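Against the clear table

Every August the same advice comes round: clear your surfaces and your head will follow. Gollidano, the storage shop, has built a whole leaflet on it. Its Arkine range has 9 trays and boxes, and the full set costs £51. I have my doubts.

A table in a lived-in room collects things because people sit at it. They drink, they take their hair down, they open a packet of something for the cat and get called away. Moving all that to a labelled box by the door saves no work. It means a walk to the box and a walk back.

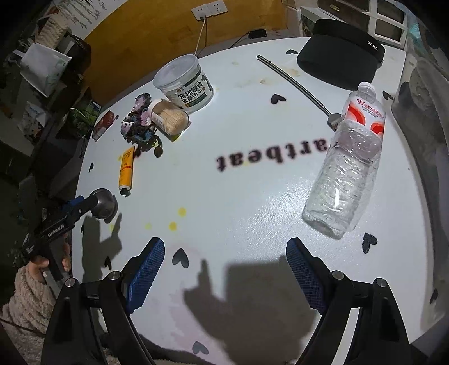 I did try. For 4 weeks I put everything away before supper, as the leaflet asks, and I spent a good part of each evening looking for hair ties and toothpicks. The table looked lovely and I stopped sitting at it. Why would I? Everything I wanted was in the hall.

Tukerari, which sells a rival set of baskets, says a small round table should hold one item at most. One! Mine would be a water bottle, I suppose, and I'd be left staring at it.

Wipe up the crumbs, by all means, and throw out the empties. A tube with its cap on is doing no harm to anyone, and I would sooner spend the £51 on a second table.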